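Print this page | E-mail this thread

Mulugeta Alemneh
Posted in April, 4:12 pm

Thread on timestamp alignment in the Driden logger, and why our cloth policies were reaching late. Mostly notes for people who maintain a similar pipeline. 1/15

Setup. Hand-held gripper, wrist camera, finger encoder, pose tracker. Three streams, three clocks. Driden writes all of them to one log file per episode. Grinden is the training side and reads those logs in fixed windows. 2/15

Symptom. Policies trained on cloth data closed the fingers after the hand had already started to lift. On rigid objects the same training code was fine. We spent two weeks blaming the action chunk length. 3/15

Chunk length was a reasonable suspect. Shorter chunks made the late close less visible and made everything else jerkier. We kept the shorter chunks for a while, which hid the real fault. 4/15

What finally showed it: plot finger opening from the encoder against finger opening measured in the image. The curves have the same shape. The image curve sits to the right of the encoder curve by a constant amount within an episode, and by a different amount in the next episode. 5/15

A constant offset per episode means the clocks are not drifting much. They are being started wrong. The logger was stamping camera frames on arrival at the host. The encoder stamps at the source. Arrival time includes exposure, encode, transfer and whatever the queue is doing. 6/15

The queue was the part that varied. If the host was still flushing the previous episode when the next one began, the first frames waited, and the stamp correction was computed from those first frames. One bad estimate, applied to the whole file. 7/15

Scope: we re-checked 1000 episodes. 426 had an offset bigger than one control step. 333 of those were cloth. Cloth episodes are longer, so their files are bigger, so the flush takes longer. The object type had nothing to do with it directly. 8/15

Fix, part one. Driden now takes the camera's own exposure timestamp and maps it to host time with a line fit over the whole episode, computed at close. Outliers are dropped before the fit. If the residual is above threshold the episode is marked and Grinden skips it. 9/15

Fix, part two. The recorder refuses to start a new episode until the flush is done. Operators dislike this. The wait is short but it comes exactly when they have the shirt laid out again and want to go. 10/15 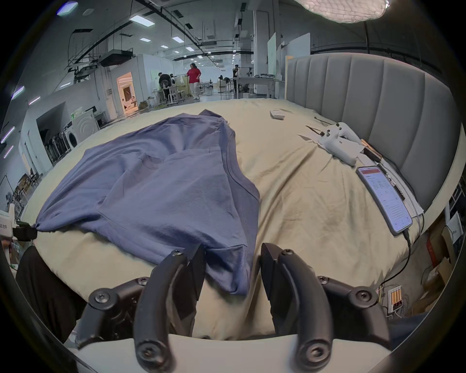
Part three is a sync gesture. Open and close the fingers fully, 4 times, before touching anything. Ruddock (our log checker) finds the gesture in both streams and cross-correlates them. If its answer disagrees with the line fit by more than one frame, you get a warning while you can still redo the take. 11/15

The gesture has to be trimmed before training. I forgot this on the first export and got a policy that opened and closed its fingers at the start of every rollout. It had learned the gesture very well. The trim now lives in the loader, keyed on an event marker, so old exports can be rebuilt without touching the raw logs. 12/15

Results so far. With corrected stamps and the original chunk length back in place, the late close is gone in our replay test on hems and sleeves. Collars are still poor. I think that one is perception: thick seams and ordinary folds look alike at the resolution we feed the encoder network. I have no timing evidence for it either way. 13/15

Things I would check first on any multi-stream logger: where each stamp is taken, what else the host is doing at that moment, and whether your correction uses the first samples of a file. Ours failed on all three. Also store the raw stamps next to the corrected ones. We had them, so none of the 426 had to be recorded again. 14/15

Open item: the Kerance planner still assumes zero latency between pose and image at run time. I measured the live delay on one host only and would like a second machine before I put a constant in the config. If you run Kerance with a different capture card, send me the histogram from the latency tool. The default bin width is fine. 15/15

Reply to a question I got twice: yes, hardware trigger would be cleaner. It needs another cable down the handle and a different camera board. We may do it in the next revision. The software path has to work anyway for the logs we already have.

Second correction, to post 9: the threshold is on the median absolute residual, per stream. I wrote it as if there were a single number for the file. The release notes have it right.

Print this page | E-mail this thread

Contact | Copyright Mulugeta Alemneh | Back to top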